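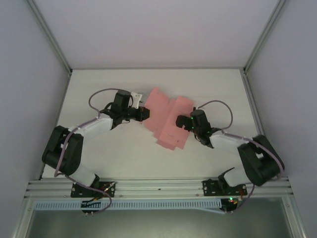
I want to defend ironing, or at least the kind of ironing that was done in my mother's house, where every piece of cloth had one right way to be folded and a place on the shelf that belonged to it. I have lived in three countries and in each of them people told me that they stopped ironing years ago. They say it with some pride, the way people say they stopped smoking. I understand them, and I do not think they are bad people. But a pink cloth that lies crumpled and half folded on a white surface gives me a small unrest in the hands. I want to take it by two corners and pull. I believe this unrest is worth something, and in this essay I will try to say what.

First I should tell where I come from in this matter. I grew up in Clalholm, a town with one mill, and the mill made table linen. It was started in 1855, and when I was a child it still had 528 workers, which in a town like ours meant that every family had somebody there. My mother worked in the finishing room. Her job was to press and fold napkins, and after that she came home and pressed and folded our own things, which you would think she had seen enough of. When I asked her once why she did it, she looked at me as if I had asked why she ate after cooking.

The mill closed when I was 17. The building is now apartments, very nice ones, with big windows. The laundry room in the basement has dryers but no table. I know this because an old school friend, Esko Lehtinen, lives there on the third floor, and he carries his clothes upstairs in a heap and takes them from the heap all week. He is a happy man. We have argued on this subject many evenings and I have not moved him at all.

His argument is about time. He once measured how long I needed for a normal basket of laundry, from the first shirt to the last pillowcase, and it was 80 minutes. He then multiplied it by all the weeks of a year and showed me the result on the back of an envelope. With those hours, he said, I could learn to play an instrument. I answered that he does not iron and he also does not play an instrument. This was a cheap answer, but I still think there is something in it. The hours that we save are rarely put in a box and used later for something fine. In my case, I am quite sure, they would be used for looking at my telephone.

There is a more serious argument against me and I do not want to go around it. For a very long time ironing was women's work, and it was unpaid, and it was checked by other people. A husband with a badly ironed collar was a shame for the wife and never for the husband. My mother had no choice about the finishing room and not much choice about the kitchen table either. When a woman of her age tells me that the best day of her life was when easy-care shirts came to the shop, I have nothing to say against it. A man who discovers at 40 that ironing is peaceful should speak with a low voice. I try to.

Still, if a work was divided unfairly, it does not follow that the work was empty. The same was true of cooking, and today people of both kinds take courses in bread and are admired at parties for it. Cloth did not get this luck. I think the reason is that bread can be eaten and photographed, while an ironed sheet is put in a dark cupboard, and then you sleep on it, and in the morning it is again full of wrinkles.

I have thought a lot about this cupboard. When I open mine in January, when it is dark at four in the afternoon and nothing outside is pleasant to look at, I see the towels with the folded side to the front, as my mother laid them. I did this for myself on some earlier evening and had already forgotten it. It is like receiving a letter from a person who knows me well. My friend says that he gets the same feeling when he finds money in a winter coat, and perhaps he does.

What I like most is that cloth does not let you hurry. If you go too fast, you iron a new fold into the place where there was no fold before, and this one is sharper than the old ones. With linen you must have it a little damp, and you learn with the back of the hand how much is a little. Nobody could explain it to me in words. My mother took my hand and put it flat on a tablecloth and said "now," and some minutes later she put it there again and said "too late." I was maybe nine. I can still feel the difference, and I am not sure that I remember anything from school so exactly.

I am not against machines. I have a steam iron from Moser, which is old and heavy and leaves a small puddle if you forget it, and I would not go back to the kind that was heated on the stove. There is a company in the city, Cunaseo, that collects your laundry in a bag in the morning and brings it back the next evening, folded in paper. I tried it when I had a broken wrist. The shirts were perfect, better than mine. But they were folded for their shelf and not for my shelf, and so I folded everything again with one hand, slowly, and was in a bad mood.

The price was not the problem. I would only like people to be careful about which of the small jobs they give away. Some of them are really only a weight, and I was glad to be free of them. I do not miss defrosting the refrigerator, and I do not miss standing in line to pay the electric bill. With other jobs you give away also the half hour when your hands were busy and your head was not, and this half hour is hard to find in another place. People now pay for a class where they sit on a mat and try to have it.

My mother is 76 and she has moved to a smaller apartment in Carken, near my sister. She irons less, because of her shoulder. She does the napkins and the pillowcases and leaves the sheets. When I visit, I do the sheets for her. She sits at the table with her coffee and watches me, and she lets me finish one side before she tells me that I have started from the wrong end.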